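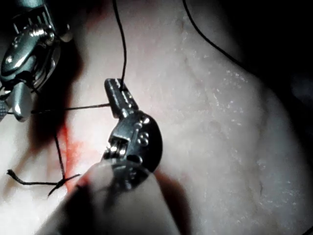 Attachment 1: two metal instruments and black thread on a pale tissue surface

Ticket: Turnout hours missing from kennel welfare report
Product: Namach Kennel Log
Site: Plestgate (sled dog kennel, outdoor yard and run block)
Opened by: Njål Hedlund
Assigned to: Usman Qureshi
Status: Resolved

Problem as reported
The off-tether report shows zero hours for seven dogs in the lower yard. All of them have been going out to the exercise pen on the normal rotation, and the paper sheet on the feed room door agrees with that. Upper yard dogs report correctly. The October report goes to the inspector and can't be sent with zeros in it.

Environment
Boström gate readers on the exercise pen, firmware current
Sodska collar tags, low-frequency
Log retention set to 336 hours
Desktop client on the office machine, one user account

Log

08:40, Hedlund
Restarted the client and reran the report. Same result. Feeding and weight entries for the same dogs are fine, so the animal records themselves exist.

09:15, Qureshi
Please export the raw gate events for the lower yard and attach them as CSV. Also check the reader light when a tagged dog walks through. Green is a read, amber is a read with no matching animal.

10:05, Hedlund
CSV attached. Light goes amber on every lower yard dog I tried. Green on the upper yard dogs through the same gate.

10:30, Qureshi
The reader hardware is fine then. The events are in the file but have an empty animal ID. The tag numbers in the file start with a leading zero and the ones on the animal records don't. Were the collars replaced recently?

10:50, Hedlund
Yes. The lower yard collars were chewed or iced up and we swapped them before the first fall runs. I typed the new tag numbers into a spreadsheet and imported that.

11:10, Qureshi
The spreadsheet program dropped the leading zeros before the import. The client accepts the short number without a warning — that has been passed on as a separate defect. Steps:
Close the client on the office machine.
Format the tag column as text and enter the numbers again from the tag faces.
Import with "Update existing animals" checked. Leave "Create missing" unchecked or you will get duplicates.
Run Tools, Rematch Gate Events.
Do the rematch before the oldest events pass the retention limit. Once purged they can't be matched.
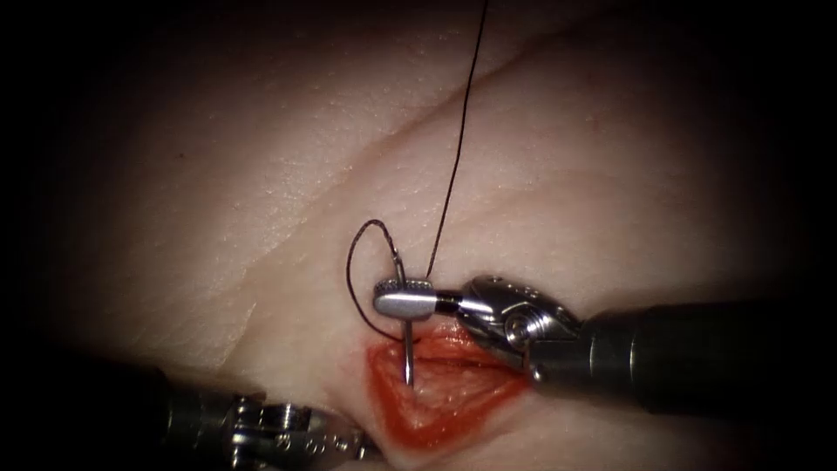 Attachment 2: open wound with red margin, pale surrounding surface

13:20, Hedlund
Import done. Rematch stopped at three percent with "Table in use."

13:35, Qureshi
The scheduled backup holds the table open. Wait for it to finish or pause it under Settings, Schedule, then run the rematch again.

14:25, Hedlund
Paused the backup and reran. Completed without errors. Lower yard hours now show and are close to the paper sheet. Three entries are still unmatched, all from one tag number I don't recognize.

14:40, Qureshi
Look that number up under Retired Animals. If it isn't there, mark the entries as ignored so they stay out of the totals. Turn the backup back on.

15:05, Hedlund
It belonged to a dog that was rehomed in the spring. The old collar is on the spare hook and has been used on a yearling. Reassigned the tag and reran. Nothing unmatched. Backup is on. OK to close.

Resolution: tag numbers re-imported as text, gate events rematched, retired tag reassigned.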